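About us

3 min read

Hi, I'm Imogen Dunmore, and I look after the house rules at Turnamik. We're a small shop that teaches robot arms to do kitchen jobs, and we write down how to do that sensibly so other labs can borrow the pages (please do, they're free!).

I started out with a single sheet taped to a door. It has 10 rules on it now, and Adelmo Benedetti still argues with me over rule four every June. The first one hasn't changed: if the arm has power, your hands stay off the table. Not even for a quick nudge of a fry.
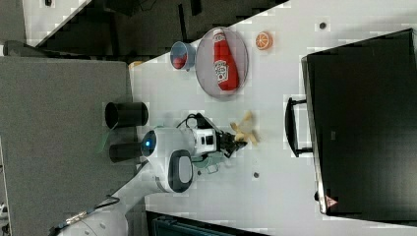
Working on the fries, with the ketchup parked on its plate.

Every visitor gets the same talk before they go near a bench, and I give most of them myself – I love it, I could go on all day. Know where the stop button is. Say "clear" out loud and wait to hear it back. Keep speed low for any new task until it has done 50 clean runs, and write the bad ones down too, with the time and what you changed. Set the props out from the layout sheet, check cables before you start, and if two people disagree on whether it's safe, the answer is no. 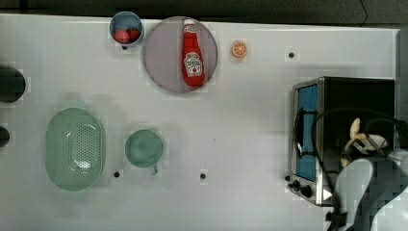
Ya-wen Yip thinks we should go further and have a second person sign off each layout before power goes on, and she's talked me most of the way round. We'll try it for 8 weeks and post the new sheet on this page.

Comments

Denise Goodall: We took your "clear" rule for our own lab. Took a while to stop feeling silly saying it.

Lorraine Naylor: Is the layout sheet okay to reprint for a class?

Imogen Dunmore: Yes, Lorraine, go for it!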